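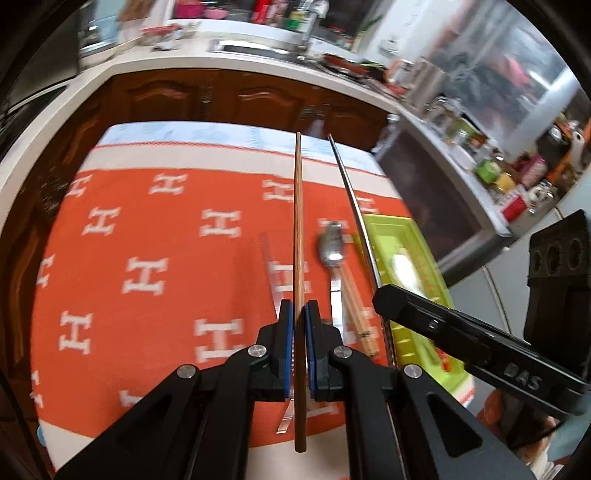 Wooden chopstick, metal chopstick and spoon over an orange-red cloth

Wooden and metal chopsticks in one drawer?
Larysa Levchenko, July 2022
I have wooden chopsticks and metal ones, and they are always mixed. Is it bad for the wooden ones to lie together with metal and spoons? I wash all by hand.

Nadiia Savchuk
It is not bad, if the wood is fully dry before you put it away. I stand mine in a tall jar for one night — thin end up. The metal ones I wipe with a towel and they go with the spoons.

Wendelin Lüthi
Mine are together for years, no problem. I only use the metal ones for noodles when guests come, they are too slippery for me.

Agustina Ibarra
Put a rubber band on each pair.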